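Gallness College Robotics Club – Project Boards
Board: Manipulation / Data Collection
Topic: Tablecloth creases and bad episodes in the tidy-table set

tmorrow_k
Posting this here instead of the group chat so it can be found later. We are 1,000 episodes into the tidy-table task and the policy trained on the first batch closes too early on anything light-colored. It comes down to the right height when the table is bare. With a cloth on it, it stops high. My reading is that the network is treating creases as object edges. Has anyone looked at failures split by surface?

pivotpin
Split by surface, yes, last month. Bare wood and the gray mat are fine. The cloths are worse, and the green one is the worst of them. But you can't pin that on creases. The green cloth was only used by two operators, and one of them approaches everything from high up. Operator and surface are confounded in that batch.

tmorrow_k
Then we need the same operator on both surfaces before anyone retrains. I can do 50 on Monday if the grippers are charged.

Noel Maglaya
Checked the calibration first, before blaming the cloth. Finger width from the tags versus calipers is within tolerance on both units at full open and at half. At nearly closed the left unit reads wide. That would matter for thin boxes and not much else. Log is in the shared folder under Heltdale (the apartment set, not the lab set).

For reference, a still from the right unit in the Heltdale set, fingers open:

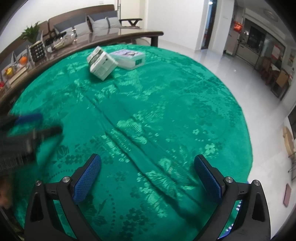
Right-hand view, green cloth, two packages at the far side of the table.

Look at the folds. They run on a long diagonal and the one near the bottom goes nearly black. The cloth also has a woven floral pattern in it, so even a flattened cloth is not a plain surface. If the encoder is keying on contrast, it has plenty to pick from besides the packages.

dutycycle
The white box is tilted and leaning on the one next to it. That is a harder grasp than the task sheet describes. The sheet says items stand flat with a gap between them. How many of these episodes start with items touching?

Noel Maglaya
Unknown. Start state was never labeled.

dutycycle
Then I disagree with the whole premise of the thread. You have a start-state problem and you are chasing a texture problem. Two objects in contact, one on an edge, and the demonstrator has to decide whether to pinch the box or separate the pair first. Those are two different trajectories under one label. Averaging them gives you a gripper that hovers high and closes on nothing, and that matches what Tmorrow described in the first post.

pivotpin
It matches, but the diffusion head was supposed to handle two modes. That was the argument for switching to it in November.

dutycycle
It handles them if both are well represented. Count them first.

gwynne_bench
Coming at this from the Gwynne side, where we run the same grippers on a sorting task. We saw early closing on light packages and it was motion blur. Look at the other gripper at the left edge of that still, it's a smear. If your second hand is moving that fast while the first one is lining up, the operator is rushing. We put a speed cap in the filter and threw out anything over it. Out of 2,195 episodes we lost more than we liked, but the policy got better.

tmorrow_k
What was the cap set on, fingertip speed or wrist?

gwynne_bench
Wrist pose from the SLAM track. Fingertip is too noisy when the fingers are opening.

pivotpin
Blur on the idle hand does not bother me. It is barely in view at the edge and we mask the outer ring of the fisheye anyway. Blur on the working hand would be a reason to drop the episode. The blue pads in Noel's still are sharp enough to see the texture on them.

gwynne_bench
The pads are fixed to the camera. They will be sharp at any wrist speed. Check the packages or the cloth.

pivotpin
Fair point. Withdrawn.

Noel Maglaya
The fan-shaped flower in the cloth is readable in the original, so the right unit was not moving fast at that instant. One still proves little. I can run the wrist speed filter over the whole Heltdale set tonight. It takes 30 minutes.

mcsweeney_r
Question from a new member. Should we iron the cloth, or swap it for a plain one? The Bollton people used plain white for everything in their competition entry.

dutycycle
No. Bollton had a fixed table and a fixed camera and they were scored on one layout. We are supposed to work in a home. Homes have wrinkled cloths.

tmorrow_k
Mild disagreement. For the diagnostic run I want plain and patterned both, with the same items and the same operator. Otherwise Pivotpin's confound is still there. After that the wrinkles go back in.

dutycycle
For a diagnostic, fine. Don't let the plain ones into the training split.

Noel Maglaya
Filter results, Heltdale only. The speed cap at Gwynne's value removes few episodes, and most of those are from the end of the session. The high-hover failures are not concentrated in them. So speed is not the main cause here. I have not looked at start state.

Proposed plan, edit as needed:
1. Tmorrow records the Monday set, half patterned cloth, half plain, items separated and upright.
2. Dutycycle writes the start-state labels: separated, touching, leaning.
3. I relabel the Heltdale set with those and redo the left unit calibration near closed.
4. Retrain only after 1 to 3 are in.

dutycycle
Agree with all but the order. Labels before recording, or Monday's set gets labeled by memory. Draft is up. I added "stacked" as a fourth.

tmorrow_k
Works for me. Does a box leaning on a tub count as leaning or touching?

dutycycle
Leaning. Touching is for both items flat on the table.

mcsweeney_r
I can label if someone shows me the tool.

pivotpin
Lab, 4 pm. Bring a mouse, the trackpad on that machine is bad.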